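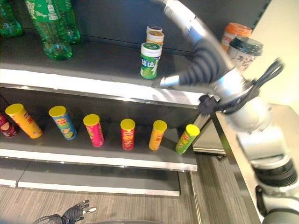 Reaching for the gum jar on the upper shelf. Crisp cans on the shelf below.

Filed under: Robots at work / Open data

Steltel Shelf Chores: README

Can a robot mind a shop shelf yet? We think it can do a fair bit of it, and we've put this dataset together so that other people can find out for themselves and tell us where we're wrong. It covers the small jobs that fill a shop assistant's quiet hour: fetching an item, putting one back, turning a label to the front, closing up gaps, standing up something that has tipped over.

There are 1700 recordings in this release. Of those, 1015 are shelf jobs and the rest are counter jobs (bagging, wiping down, handing an item across). Every recording has video from the head camera, joint positions for both arms and hands, and a plain sentence saying what the robot was asked to do.

Release date: 10/14/23
Kept by: Stanisława Kaczmarczyk and Irena Kubiak, Ziltberg

What's in the folders

shelf/ has the shelf jobs, one folder per recording
counter/ has the counter jobs, laid out the same way
notes/ has our written remarks on each failed attempt, and these are well worth reading
splits/ has the lists for training and testing

We held back 200 recordings for testing. Please don't train on them, however tempting it is when your numbers look poor! The test list has items that don't turn up in training at all, so a model that has simply learnt what a particular jar looks like will come unstuck.

How the jobs were recorded

Most of the recordings were made with a person steering the arms. A smaller set, 700 in all, are the robot working by itself with our Baran controller, and those are marked "auto" in the job file. The steered ones are smoother and quicker. The auto ones are more fun to watch, and they show far better what the machine finds hard.

A recording starts when the instruction is given and stops when the operator presses the end key, whether the job came off or not. We kept the failures. A dropped can, a hand that closes on thin air, a bottle nudged to the back of the shelf: they're all in there with a result of "fail" and a short note.

So, can it do the work?

Picking up tall cans from the front of a row goes really well. The shape is kind to a robot hand and there's usually a clear way in from above the lid. Lightweight tubs are all right too, once the grip force is turned down.

Rows are harder. When cans stand close together the fingers need room that isn't there, and the neighbours get shoved. A human hand slides in and feels its way without thinking about it. Ours goes in, bumps something, backs out and has another go, and sometimes the third try is lovely.

Big drinks bottles are the worst of the lot. They're heavy, they can be slippery, and the label hides the part of the bottle you'd want to hold. See-through plastic confuses the depth reading as well. If you have a good way round this, write to us, we'd love to hear it.

Then there's the job of knowing when you've finished. "Tidy the shelf" is an easy thing to say to a person. The auto runs tend to stop too early or carry on fussing with a can that was already straight. We've left these instructions in on purpose, and Irena has marked the point in each one where she would have walked away.

Known problems

In some recordings the arm covers the item it's reaching for. The joint data is still good for those stretches, but don't lean on the video alone.
The clock on the left hand ran slightly behind during September. Times in the job file have been put right; times in the raw logs haven't.
Labels on the goods are in several languages, and our item names are our own plain English ones. They won't always match the packet.
A few counter jobs have the wrong instruction sentence. We fix these as people report them.

Loading it

Each folder has a video file, a table of joint readings and a job file in ordinary text. The Asolon loader reads all three and lines them up by time. You can also open them by hand, and we'd suggest doing that with a handful before you write any code.

Use and credit

Free for research and teaching. Please name Steltel Shelf Chores and the release date in anything you publish, and send us a copy if you can. Stanisława pins them up by the kettle.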